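Grün und immer im Weg

Warum Pflanzstäbe das am schlechtesten aufgeräumte Ding im Haushalt sind, und was man dagegen tun kann

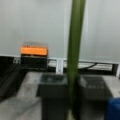 Olivgrün und rund: ein Stab über der hellgrauen Tischplatte. Foto: Flistora

Im Keller des Hauses in Zirden, in dem Yaqin Jin seit elf Jahren wohnt, lehnten sie lange in der Ecke hinter dem Heizungsrohr. Grüne Stäbe, lange und kurze, dazwischen Bambus, ein Besenstiel ohne Besen und eine Zeltstange. Wer an den Sicherungskasten wollte, musste das Bündel zur Seite schieben, und meistens fiel es dabei um.

Jin räumt beruflich auf. Sie hat früher im Lager eines Gartenmarkts gearbeitet und hilft heute Privatleuten, Keller, Schuppen und Balkone in Ordnung zu bringen. An ihre eigene Ecke ist sie erst im vergangenen November gegangen. »Bei Kunden hätte ich das am ersten Vormittag gemacht«, sagt sie. »Zu Hause hat es gereicht, die Tür zuzumachen.«

Lange Dinge sind beim Aufräumen ein eigenes Kapitel. Sie passen in keine Kiste, sie rollen vom Regal, und im Stehen rutschen sie weg. Die meisten Haushalte lösen das mit einer Zimmerecke oder dem Spalt neben dem Schrank. Dort sammelt sich dann alles, was schmal ist und länger als ein Arm: Gardinenstangen, Leisten, Rohrstücke, Angelruten. Pflanzstäbe machen oft den größten Teil aus. Sie werden jedes Frühjahr neu gekauft, während die vom Vorjahr noch irgendwo stehen.

Wie viele es werden können, weiß die kleine Hausverwaltung Hettiarachchi, die für ihre Mieter einen gemeinsamen Gemüsegarten unterhält. Beim Ausräumen des Geräteschuppens kamen dort 219 Stäbe zusammen. Gebraucht wurden im Sommer darauf weniger als die Hälfte.

Erst auf den Tisch

Jin fängt nie am Aufbewahrungsort an. Sie trägt alles zu einem Tisch und legt die Stäbe einzeln nebeneinander. Auf einer hellen, matten Platte sieht man Schäden besser als auf dem Kellerboden. Viele Pflanzstäbe haben einen Kern aus Stahlrohr und einen Kunststoffmantel. Ist der Mantel an einem Ende aufgeplatzt, dringt Wasser ein und das Rohr rostet von innen. Solche Stäbe knicken im Beet, wenn die Tomaten schwer werden, meist knapp über der Erde.

Sie nimmt jeden Stab in die Hand, dreht ihn einmal und fährt mit dem Daumen die ganze Länge ab. Risse spürt man früher, als man sie sieht. Danach rollt sie ihn über die Platte. Ein gerader Stab läuft ruhig, ein verbogener eiert. Leicht krumme behält sie für Erbsen und Wicken, stark geknickte sortiert sie aus. Sind Kern und Mantel aus verschiedenen Materialien, gehören die Stäbe auf den Wertstoffhof, wobei die Regeln je nach Gemeinde anders ausfallen. Ein Anruf vorher lohnt sich.

Gewaschen wird mit warmem Wasser und einer Bürste. Wer im Vorjahr kranke Tomaten hatte, sollte besonders gründlich sein und die Stäbe anschließend einige Tage trocknen lassen. Die noppige Oberfläche mancher Modelle hält Erde fest, da hilft nur Geduld. Glatte Stäbe sind schneller sauber, dafür rutscht das Bindegarn leichter ab.

Nach Länge, nicht nach Farbe

Beim Sortieren zählt die Länge. Jin bildet 2 Gruppen, eine für das Beet und eine für Töpfe. Feinere Abstufungen hält sie für verlorene Zeit: »Im Mai will ich einen langen oder einen kurzen. Den Rest sehe ich, wenn ich davorstehe.«

Gebündelt wird mit Klettband, einmal im unteren und einmal im oberen Drittel. Gummiringe werden im kalten Keller spröde und reißen, Draht zerkratzt den Mantel. Schnur geht auch, nur schneidet man sie am Ende doch wieder durch und hat beim nächsten Mal keine zur Hand. Mehr als eine Handvoll sollte ein Bündel nicht umfassen, sonst lässt sich kein einzelner Stab herausziehen.

Stehend, liegend oder hängend

Für die Aufbewahrung gibt es drei brauchbare Wege. Am wenigsten Platz braucht ein stehendes Rohr. Ein Stück Abwasserrohr aus dem Baumarkt, an der Wand verschraubt und unten geschlossen, hält die Bündel aufrecht. Jin verwendet eines von 500 Millimetern Länge. Kürzer sollte es bei hohen Stäben nicht sein, sonst kippeln sie. Ins untere Ende kommt ein alter Lappen, damit die Spitzen nicht auf dem Boden schaben.

Liegend funktioniert es unter der Decke. Zwei Winkel mit hochgezogener Kante reichen für eine ganze Gartensaison, vorausgesetzt, man kommt ohne Leiter heran. Wer erst eine holen muss, lehnt die Stäbe nach der Ernte doch wieder in die Ecke.

Hängend ist die Lösung für Balkone ohne Abstellraum. Der Anbieter Trostesari verkauft dafür eine Stofftasche mit Schlaufen, die an zwei Haken kommt und 40 Euro kostet. Eine abgeschnittene Hosenröhre, unten zugenäht, leistet nach Jins Erfahrung dasselbe. Sie muss allerdings im Trockenen hängen, sonst steht das Wasser darin.

Die Sache mit den Spitzen

Ein Punkt wird beim Verstauen gern übersehen. Dünne Stäbe auf Augenhöhe sind gefährlich, vor allem im Halbdunkel. Im Beet setzt Jin Kappen auf die oberen Enden, ein Korken oder ein Tischtennisball tut es auch. Im Keller stellt sie die Bündel so, dass sie über Kopfhöhe enden oder deutlich darunter. Die Kappen liegen den Winter über in einem Schraubglas direkt neben dem Rohr. Früher lagen sie in der Küchenschublade, und im Frühjahr hat sie jedes Mal neue gekauft.

Die Ecke hinter dem Heizungsrohr ist inzwischen frei. Die Zeltstange hat Jin behalten, obwohl es das Zelt nicht mehr gibt. Sie steckt mit im Rohr bei den langen Stäben und soll in diesem Sommer die Stangenbohnen tragen.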